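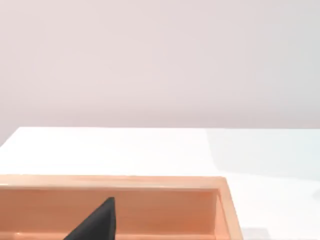 Section 4: Setting up your street's feedback board

I've run the Druvdale board since May, so these are the steps I use myself.

1. Log in to Zustbridge with your neighborhood code and pick "New board."

2. Type one question at the top. Mine was "What would make the Baird Street crossing better?" and it got far more replies than "Any comments?" ever did.

3. Set the reply limit to 600 characters. People do run on (me included!).

4. Choose a closing day. I like Tuesday at 7, after most folks have had dinner.

5. Press Publish, then open the board on your phone to check it.

Note: Replies from Heltthorpe show up on a separate tab — tap the arrow to merge them.

Caution: Don't change the question once replies are in. The board wipes every vote when you save, and there's no undo. Start a second board and link the two under Settings.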